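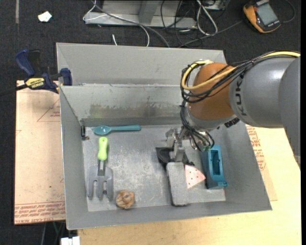

6.40 am, kettle on. Keys to the Felcombe site handed over last night, finally. Barely slept. Kept thinking about the forecourt drain.

Drove up past Ulley in the dark, roadworks still there, two sets of lights. Soudabeh already in, shoes off, moving desks. She wants the sales desks facing the service entrance so people see a face when they drop a car off. I said fine. Didn't really have an opinion till she moved them back again and then I did.

Paint in the handover bay is the wrong gray. Moradi say it's the one on the order, I say it isn't — dug out the order and it is. Rang back, said sorry. Living with it.

26 cars due down from the old place by lunch, 10 turned up. Transporter driver had the wrong postcode and went to the industrial estate. The rest tomorow apparently. Meanwhile the used line looks like a dentist's parking lot.

Part-ex on the silver hatchback fell through, customer's found 311 more somewhere else. Let him go. Couldn't match it and the clutch is heavy.

Clelisar login works on my desk and Soudabeh's and not in parts. Parts not happy. Someone coming at three, came at ten to five.

Invoice for the window graphics — 406, more than quoted, need to ask about that. Left side has a bubble in it right across the opening hours.

First proper customer at four, wanted wiper blades. Soudabeh fitted them herself in the rain, he shook everyones hand.

Home late. Soup. Must ring the sign people about the pole light before eight, and find the other set of keys.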